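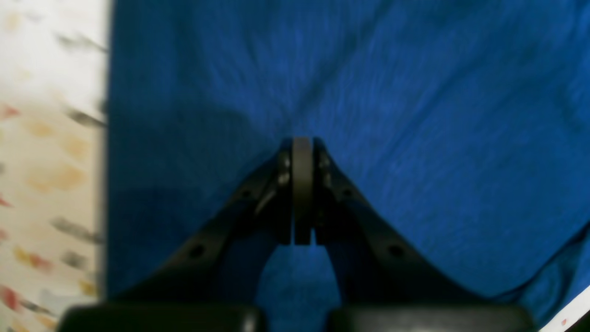

The Povudside robotics club has been folding laundry this spring, or at least learning how much there is to folding laundry, and I have to say I've enjoyed every meeting of it. Our students named their project Mistura, and the goal is to have the arm pick up a piece of cloth, bring one side over to the other and let go neatly. Cloth is harder than blocks! It sags and creases wherever it likes, and on the big blue piece even the shadows can look like folds, so the team has spent a good many evenings talking about where two black fingertips ought to meet.

Judit Somogyi, who has coached the club since February, asked everyone to keep a notebook of their tries, and the students are now past 300 of them - some very funny reading in there, I promise. The next goal is 20 good folds in a row before the open evening on 25/04/2025. Families are warmly invited, little brothers and sisters too, and we have chairs for 30. If you have old towels or pillowcases you can spare, please send them along with your student. Plain or patterned, we'll be glad to have them.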